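Sulilthorpe Letter, 2023-12-20

One Clear Glass and a Bottle of Something Nice

Hello again from the kitchen end of Sulilthorpe! I had every intention of writing about wrapping paper this time (I have opinions, they'll keep) but then my cousin's lot announced they were coming for two nights, all seven of them, and my head has been full of drinks ever since. What to pour, what to pour it into, where to put the tray so that people stop standing in front of the fridge with the door open.

So this is my drinks item. I know there are cleverer ones out there with smoked rosemary and sugar rims. Mine is about pouring things out of a plastic bottle into a glass, and I'm still very excited about it.

Let's start with the glass. For years I had a cupboard full of odd ones, some left over from my old apartment in Flusover, some that came free with things, a couple of goblets so heavy that my aunt had to use two hands. Last June I went through the lot and kept only the plain clear ones with straight sides. It has made such a difference to me. They sit in a row without bumping, the dish brush gets right to the bottom, and you can see exactly how much you've poured, so there's no more peering over the rim and guessing. A tiny bit of flare at the top is nice too, by the way, it feels better on the lip than a dead straight edge.

The other thing I do now is clear a proper place to pour. I used to fill glasses wherever there was a gap, usually next to the toaster, with somebody's mail getting splashed. Now the white table gets emptied first and it stays the pouring table for the whole evening — coats, keys and gift bags go elsewhere, no exceptions, and yes that includes Rory. A plain white top shows up every speck and spot, so I give it a wipe before I start and another when the big rush is over. Then one glass, one bottle, and plenty of elbow room.
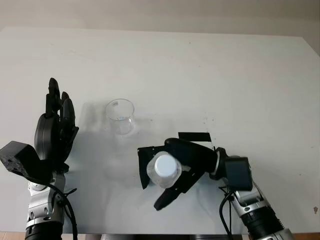
What I'm Pouring This Year

Ginger and apple. Half cloudy apple juice, half ginger ale, and a squeeze of lime if there's one rolling around in the fruit bowl. Pour the juice first and the fizzy stuff second, down the side of the glass. I did it the other way at the neighborhood supper and had a foam volcano all over my sleeve.

Cranberry and orange. You want much more orange than you think. I go three parts orange to one of cranberry, otherwise it tastes like medicine and the kids leave it on the windowsill, where I find it on New Year's Day.

Cold mint tea. Make it the night before in your biggest saucepan, let it cool, and decant it into clean bottles for the fridge. I don't sweeten it at all now, I just put honey out next to it and let people sort themselves out (stir it into a splash of hot water first or it'll sink and sulk at the bottom).

Plain water, and lots of it! I put a bottle out before anything else and it's always the first to go. Cucumber if I remember. I usually don't.

A Word on Bottles

I've gone back to plastic for the big gatherings. Glass ones look lovely and I was all for them until I dropped one on the kitchen floor and was still finding bits of it weeks later, in my slipper, in the dog's bed, everywhere. Plastic is light, the smaller cousins can manage it, and if it takes a tumble you pick it up and carry on. Do write on the lid what's inside, though. I've put cold mint tea on somebody's cereal and I'm not proud of it.

Rory Lindsay wrote in after the last issue to ask whether I chill the glasses. I don't, there's never room once the ham is in, but Rory swears by 10 minutes on the back step and I might give it a go if it stays this cold. Watch out for the wind.

And if you have leftover juice, pour it into an ice tray before you go to bed. Cranberry cubes in plain water are so pretty, and they've used up more half-bottles in my house than any recipe ever did.

That's me for December. Send me your own mixes, please, especially anything without ginger, as I've had a few complaints on that front. My cousin's youngest wants something blue and I haven't a clue where to begin.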